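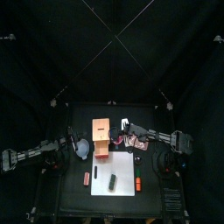

Two-arm cell, black tent. Drawer open, card at the right gripper.

Print this entry | E-mail this entry

Notebook, cell 2, Thursday

Gripper comparison, continued. Today was meant to settle whether we stay with the Eken fingers or go over to the Indum ones for the small-object work. Arms and controller unchanged from last week. Same finger set on both sides for each block of trials, then swap both.

Settings
Grip force limit at 61 percent for everything. I tried 100 on the Eken set first thing and it dented the test card, so I went back down. Close speed left at the default. Controller loop at 500 Hz. The Nasution driver dropped its connection once before lunch and came back after a restart. I've kept the log.

Flat and thin things
Cards are still the worst case. The Eken pads are smooth and the card turns in the grip if it's picked near a corner. Indum pads hold it square but they are thicker at the tip, so they need more of the card sticking up before they can get either side of it. Flat on the black table, neither set picked up a card. Don't bother repeating that one until we have a thinner tip.

Drawer on the wooden box: both sets can hook the front edge and pull. The Indum tip catches on the way out and drags the box forward a little. Faizal Pasaribu wants the box fixed down. I'd like to leave it free for now so we see how much the fingers are pushing it.

Rod hold, both arms
One end in each gripper, rod level over the white sheet. This is the test I trust most, as any difference between left and right shows up as a tilt or a twist. With the Eken fingers the left end crept after about 4 minutes. With Indum I stopped the clock at ten and hadn't seen it move. The left gripper may just need its zero done again. It read slightly open when fully closed, before any of this.

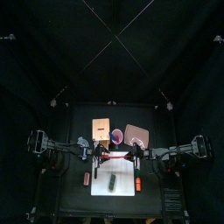

To do
- Re-zero left gripper, then repeat the rod hold with the Eken set
- Order thinner tips from Bestwood, ask if they will cut to our drawing
- Tie back the cables near the right arm before the next drawer run
- Check the driver log against the time of the dropout
- Move the top light, the sheet is washing out in the wrist view

No decision on fingers yet. Leaning Indum for anything held by both arms.

Related entries
Pad wear after the June runs
Nasution driver: reconnect notes
Fixed view or wrist view for drawer pulls
Eken finger drawings, second version

Contact the lab | Copyright cell 2 notebook | Back to top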